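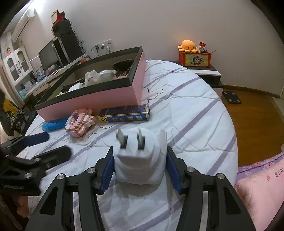 Friday, July 11, 2025

Chargers again today. I've been recording demonstrations for Mulico since February, and small hard things with prongs are still the part I'm slowest at.

The way it works is that I hold one gripper in each hand and do the job myself, at home, with whatever I own. The recordings get uploaded overnight and the people at Mulico use them to train a pair of arms I've never been in the same city as. Before this I did two months of remote control work for Sinlow, driving an arm with a headset on, and I much prefer the hand-held way. With the remote setup there was a delay, and I'd overshoot everything. With a gripper in my hand I can feel when the pads have hold of something.

This week's task sheet is tidying a bedroom. Pick up an item, move it to the box, let go, hands back to the start. Each take has to be under 30 seconds. Soft toys are easy because you can grab them nearly anywhere. An adapter is fussier. I take it by the sides with the prongs pointing up, squeeze before I lift, and wait a beat. If I rush it, it turns in the jaws and I have to throw the take out.

The bed makes it harder. A duvet gives when you press on it, so the thing you're reaching for sinks a bit and tilts. I asked if I could move to a desk and was told no, they want soft surfaces. Fair enough. Cords are the other nuisance. They drag, they catch on whatever is beside them, and the second gripper has to come in and hold them down — which means thinking about both hands at once.

I did 24 takes before lunch and kept all but 9. That's a decent morning for me. My total is now 877 kept takes, counting the kitchen ones.

A few people have asked about the grips. I started on the Avram pads and found them too slick on smooth plastic. The ridged ones are better. My thumb gets sore after an hour either way, so I stop and stretch, or go and make tea.

Next week is folding, with the Celletti task list. I've read it through twice and I'm not looking forward to the fitted sheet. If anyone has done one with grippers, leave a comment and tell me which corner you start from.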